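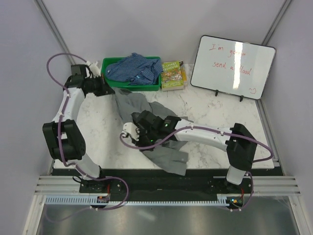 Renata Colvey
Laundry & Small Spaces Reviewer
Updated Apr 30, 2026

Stokik Maihi folding top, white marble pattern. Short version: good surface, boring legs, buy it on sale.

I'm writing this between loads so bear with me.

What it is. A tabletop for sorting and folding clothes, sold by Stokik with or without legs. I got the one with. White with thin gray veins. Comes in plain white too, and I'd skip that one, more on that below. Paid $221 before shipping, which hurt. I'd been folding on the bed since January, and before that on a Potum board that bowed in the middle every time I put a stack of jeans down. So my bar was low.

Setup. Two people. The box says one. Don't believe the box. The top isn't awful to lift, but you have to hold it level while somebody gets the first bolts in, and you can't do both. Instructions are pictures only, and step four and step five are swapped. Once you know that it's quick. The little wrench in the bag is junk, use your own.

Surface. This is what you're paying for and it's good. Smooth enough that cloth slides when you want to turn it. Not so slick that everything ends up on the floor. I can pull a shirt flat from one corner and the rest mostly comes along. On the Potum the fabric cover grabbed everything and I ended up peeling clothes off it like stickers.

T-shirts – easy. Towels – easy. Fitted sheets – still a fight, no table fixes that. Kids' leggings, fine.

The real test for me is heavy twill. I have a lot of gray twill in this house, work clothes mostly, and it's the worst stuff to fold on a bad surface. It doesn't drape like a tee. It comes out of the dryer in a wad, with ridges going every which way, and if you smooth one side the other side bunches up under your hand. You have to pick it up by a corner, let it hang, find a seam, and start from there.

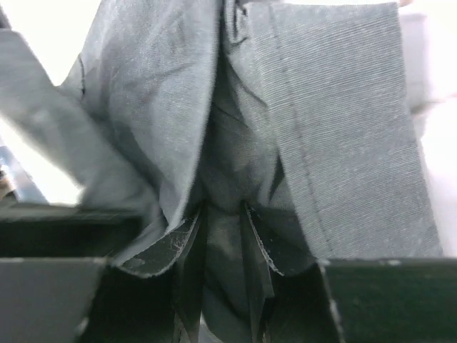
Once I have a straight line of stitching to go by, the rest is fast. Seam along the edge of the table, press down, fold over. The Maihi has a square front edge and I use it as a ruler. Sounds silly but my stacks are straighter then they have ever been. The bed never gave me that, obviously, and the Potum had rounded corners so you were always guessing.

Pattern. I went for marble because I thought it looked nice and figured I'd get sick of it. Haven't yet. Bonus I didn't plan on: gray and dark clothes show up well against it, and so does lint, so I wipe it off before it ends up on the next thing. White socks are harder to spot. Lost one for most of an evening and it was right there in front of me. I'd still take it over plain white, where you'd lose all of them.

Cleaning. Damp cloth, done. I spilled detergent on it in the first week and left it while I took a phone call. Came up with no mark. Have not tried bleach and don't plan to. The care card says no ironing directly on it. I put a towel down once and ironed a collar anyway, real quick, and nothing happened, but that's on me and not advice.

Height. Good for me, I'm on the tall side. My sister is shorter and says her shoulders get tired. The legs don't adjust. At this price they should. Polteck makes a cheaper table with adjustable legs and I'd love to see those legs under this top. I borrowed the Polteck for two weeks last winter and the surface was thin and it rattled every time I leaned on it, but the height thing was great.

Wobble. A little, if you lean on a back corner. I put felt under one foot and it stopped. Could be my floor. Probably my floor.

Size. Big enough for one large thing spread out plus a stack or two next to it. Not big enough for a queen duvet cover, those hang off the end. Measure your room first! I didn't and now the dryer door opens most of the way instead of all the way.

Other people's opinions. The store page has 1,457 reviews last I looked, and the angry ones are nearly all about shipping damage. Mine showed up with a crushed box corner and no damage inside. Open it while the driver is still there if you can. The 2 year warranty covers the top only, not the legs, and it's in tiny print at the back of the leaflet.

Stuff I'd change:

Adjustable legs, already said it.
A lip or a rail at the back so socks stop going down behind.
A shelf underneath. There's a whole lot of nothing down there and I've got baskets shoved in it.
Better wrench. Or no wrench.

Would I buy it again? Yeah, but not at full price. They knock it down a few times a year and I was impatient. If you mostly fold tees and towels, a bed or a kitchen table does the job and you can keep your money. If you've got piles of heavy work clothes every week, and a back that complains, it's worth it. I get through the gray pile before the next load buzzes now, and that used to be a two load job.

Rating: four out of five. Would be four and a half with decent legs.

Edit: a few of you asked if the top comes off the legs for moving. It does, same bolts, and you'll want that second person agian. Put the bolts in a bag and tape the bag to the underside.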